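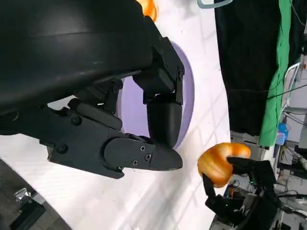
Does a survey of 1,000 people tell you more than a survey of 279?

It depends on who was left out. A bigger sample shrinks the random error, but it does nothing about the people who never got the form or threw it in the bin.

Home Course notes Readings Tutorials Contact

Week 2: Who answered?

Take the Grudima household survey, which you'll meet again in the tutorial. Forms went to 1,000 homes in January and 279 came back. The report says "residents prefer" on nearly every page. I'd want to see that changed to "residents who replied prefer", and I doubt the authors would enjoy reading it.

The usual defence is weighting. If too few renters reply, you count each renter a bit more. Fine, as far as it goes – but it assumes the renters who replied think like the ones who didn't. Naveen Gautam's reading makes the best case for weighting. I remain unconvinced, and you're welcome to argue.

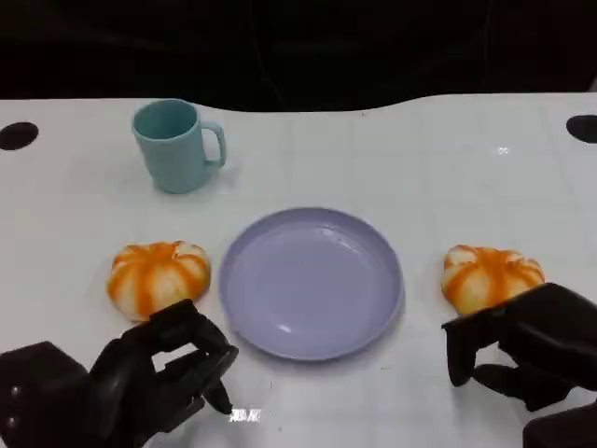

The Pearce follow-up tried harder. Interviewers knocked on doors in the early evening, and went back if there was no answer. They reached 800 homes. Support for the new bus route fell once the late repliers were added, so the keen ones had probably answered first. Note the "probably". Shift workers were still missed at that hour.

Before the tutorial, read Sengar, section 2, and find the response rate in any one survey reported in the news. If you can't find it, write down where you looked.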